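5.3 Comparing two sets of fingers

Use this procedure when you have fitted new fingers and want to know whether they suit the job better than the old ones. Allow an afternoon.

1. Lay the computer case on its side on the bench with the side panel off.

2. Load the fixture. The hard drive goes in upright, in its blue caddy. The processor goes in its own recess.

3. Fit the first set of fingers and load the matching tool file. The Pelar controller keeps up to 12 tool files.

4. Set the speed limit to 4 per cent and step through the path once by hand.

CAUTION: Keep one hand near the stop button during step 4. The wrist passes close to the power supply and the drive cage.

5. Check that the wrist cable has enough slack at the lowest point of the path. If it pulls tight, go back to section 3.

6. Run the full test on the drive, then on the processor. Write down every missed grip.

7. Change the fingers and repeat from step 3. Do not move the case or the fixture between sets.

Note: Narrow fingers reach further between parts but hold the caddy less firmly. Judge the two parts separately.

Bench view first, then the wrist camera:
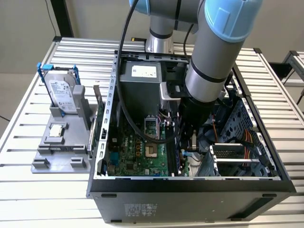
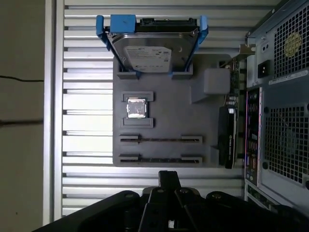 Higinio Camacho adds that step 5 should be done again after every finger change, as the longer set at Dredemport needed more slack than the tool file allowed for, and that he would run the processor test twice before trusting a result.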